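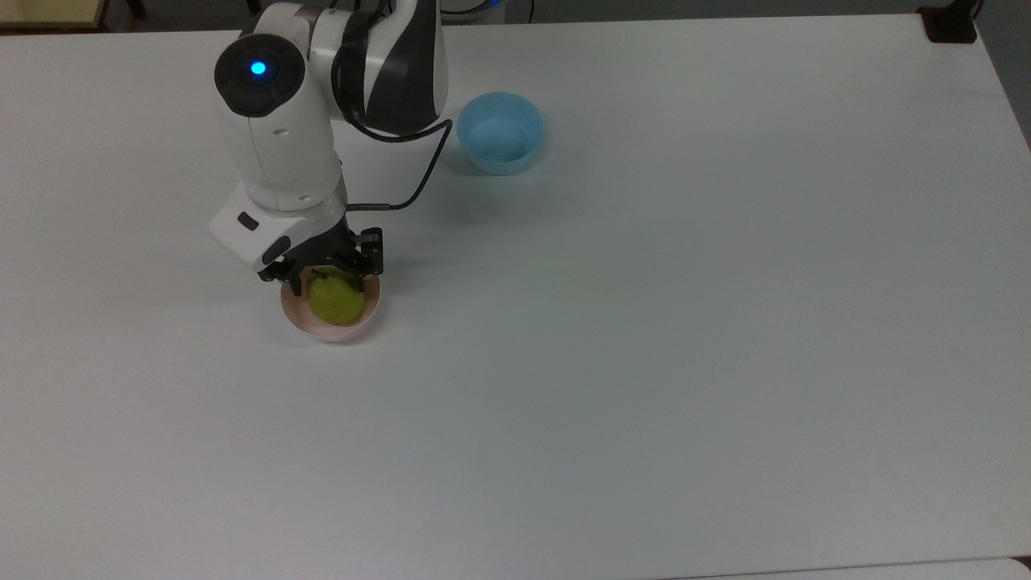
A green apple in a small pink bowl, with a blue bowl farther up the table.

I have a theory about fruit bowls, and my sister Genalyn Fajardo is sick of hearing it, so now it's your turn. The theory goes like this: most fruit bowls are too big, and because they're too big, we treat them like storage. We dump in a whole bag of apples, then some bananas, then a stack of takeout menus and a dead battery, and by the end of the week we're buying muffins at the gas station.

I did this for years! I had one of those giant footed things from Mivwood, a wedding present, and it could have held 40 lemons if I'd been the kind of person who buys 40 lemons. It sat in the middle of the table and took up the spot where you'd want to put your elbows, and the bottom layer of fruit was always a sad surprise (pears, mostly, and I'm sorry to every one of them).

Then last May I chipped it moving apartments, and I put one apple in a little cereal bowl while I decided what to buy next. I ate the apple. I put another one in, and I ate that too. I never did buy the big bowl.

A single apple in a small bowl looks like a snack. It looks like somebody set it out for you, even when the somebody was you, half asleep, ten minutes before work. Six apples in a heap look like groceries, and groceries are a chore. I'm not a scientist and I have no study to wave around, I just know what my hand does when it passes the table.

Genalyn's objection is that I've given myself a new job, because now I have to refill the bowl every day. Fair. I keep the rest in the fridge drawer and it takes me less time than finding my keys. She also says it looks lonely, and there I flat out disagree. I like a lot of bare table. A plain white top with one or two little bowls on it makes me want to sit down with the mail and maybe even open some of it.

And please, get them in different colors. Mine are soft pastels, nothing fancy, and a green apple against pink is about the most cheerful thing I see before coffee. A second bowl can just wait its turn. I leave my spare out all the time and I don't feel any need to fill it, though my mother-in-law will drop a tangerine in there if I turn my back.

The big bowl lives on top of the fridge these days, chip facing the wall. It's full of batteries.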